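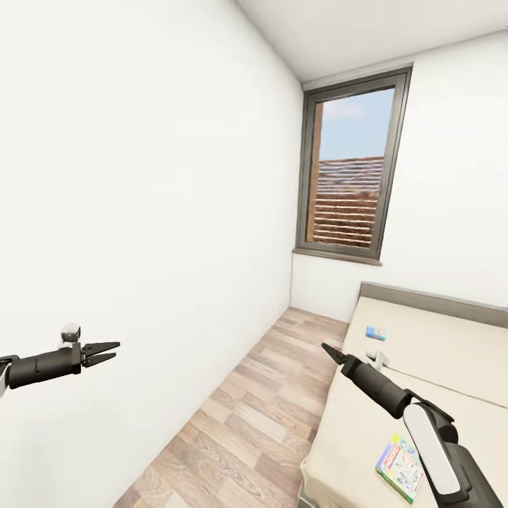
Bedroom with one tall window, bed along the right.

Forum > Martial Arts > Patterns and Forms

pluvell_906
Our club in Vakberg changed the order at gradings. Sparring goes first now and patterns come last. I test for blue belt in December and my legs are gone after 4 rounds. Is this normal anywhere else?

Doltance
We did it that way under Norbert Barta for years. He wanted to see your stances when you were tired. I failed once because my back heel kept lifting. I still think it's the right order.

kovacs_tkd
Disagree. A pattern is a technical test. If you want to check fitness, put the push-ups at the end and let people do the patterns fresh.

Doltance
Then you're grading the best version of everybody. Sparring last is worse anyway, people get sloppy and somebody takes a heel to the face.

kovacs_tkd
So call the match off if it gets sloppy. We had 15 people testing last time with sparring at the end and no injuries.

sidekick_mom
My daughter tests at the Kovács school and they give a break between the two, long enough to drink something and retie the belt. Have you asked if there's a break?

pluvell_906
I asked. It depends on how late we're running. Last time there wasn't one.

Doltance
Spar first at home too, then. Skip rope 200 times, go straight into your pattern, and do it slow. You'll find out which stances go.

kovacs_tkd
That part I agree with. Film it from the side and look at your walking stance, mine gets short when I'm tired.

pluvell_906
OK, will try the rope tonight. Downstairs neighbors permitting.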